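From: Mio Ogura
To: Skovow model railway list
Subject: Re: [skovow] Push buttons for the control panel?

Kenta Kudo wrote on Monday:
> I'm finally building the panel for my branch line and need
> something to fire the turnout motors. Toggles or push buttons?
> And do I label everything now or wait until the track plan
> settles down?

Kenta, push buttons, every time! I changed over my whole yard at Wada last winter and I'd never go back. Solenoid motors only want a quick pulse, and a toggle left on will cook the coil (I lost two that way before Wagner put me right). A button lets go when you do — lovely.

Mine has nine turnouts on a panel the size of a tea tray, with the route painted in yellow and a button on each leg. Visitors get the hang of it in a minute or so.

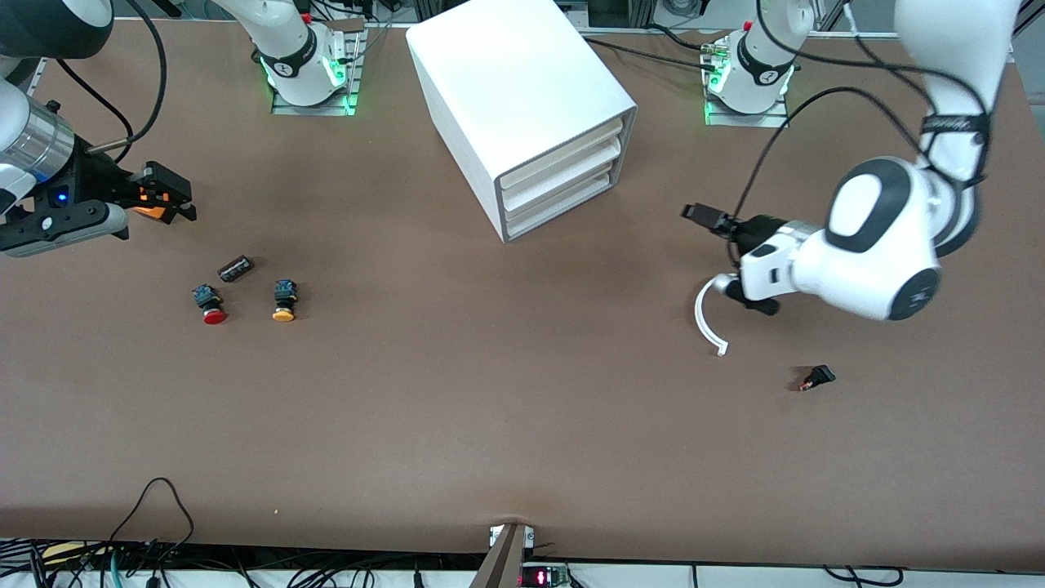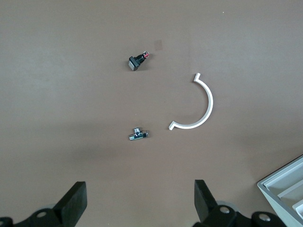 Small parts on a brown tabletop. The black push button is in the second one.

As for labels, wait! I moved the coal siding 5 times before I was happy with it, and masking tape did fine the whole while. Do number both ends of every wire from day one, though. Ryota has a capacitor discharge circuit he swears by, so ask him for the drawing if your motors feel weak on the long runs.

Can't wait to see a train on it.

Mio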